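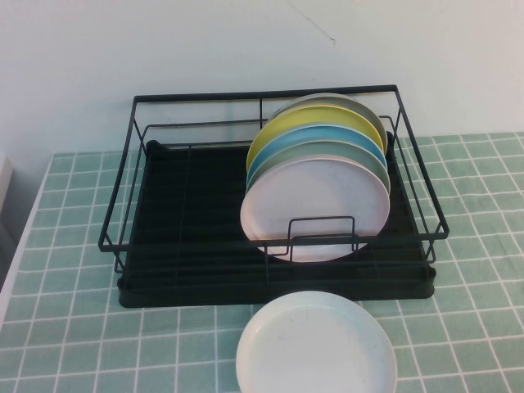 Ticket 1000
Subject: Plates lean back and slide in dish rack, tray not draining
Product: Timia dish rack, black wire with drip tray
Bought from: Allumov, Meltonside store
Opened by: Pichit Phuthong
Status: Closed

Opened Wed 26 June

Customer message:
I have had the Timia rack in the office kitchen for two weeks. It has two problems. When I load dinner plates they tip back, and the last one slides toward the wall when I take out the one in front. Also, water stays in the tray between the ridges. In the morning there is still a puddle at the back. The rack stands on a table with a cloth on it, not next to the sink. I have already washed the tray and put it back the same way. Can you send a new divider or tell me what I am doing wrong?

Reply from support (Ye):
Hello Pichit. Please check the following and write back with what you find.

1. Lift the wire frame off the tray and set it down again. All four corners should sit inside the tray edge. If one corner rides up on the edge, the whole frame tilts.
2. Push gently down on each corner post. Tell us if any of them rocks.
3. Measure your largest plate. The plate divider is meant for plates up to 10 inches.
4. The tray on this model has no spout. It holds water until you empty it.

Customer message:
Checked. The back left corner was sitting on the edge of the tray. I reseated it and it no longer rocks. My largest plate is 10 1/2 inches, the others are smaller. I did not know the tray had no spout. The store page says "drip tray" and I took that to mean it drains.

Reply from support (Ye):
Thanks. Try loading the small plates toward the back and the largest one last, at the front. Keep all the plates at one end and use the other end for cups or bowls. For the tray, empty it once a day. A folded dish towel under the rack will not help with the puddle, as the water is inside the tray. I have passed your comment about the store page to the web team, reference 33.

Customer message:
Loaded it that way for three days. The plates still lean a little but they stay put, and I can take out the front one without the rest moving. The tray gets emptied before we lock up. I don't need the new divider. Is the tray sold separately in case this one cracks?

Reply from support (Ye):
A small lean is normal. Trays will be sold separately from September, part 12 on the spares list. Closing this ticket. Reply here to reopen it.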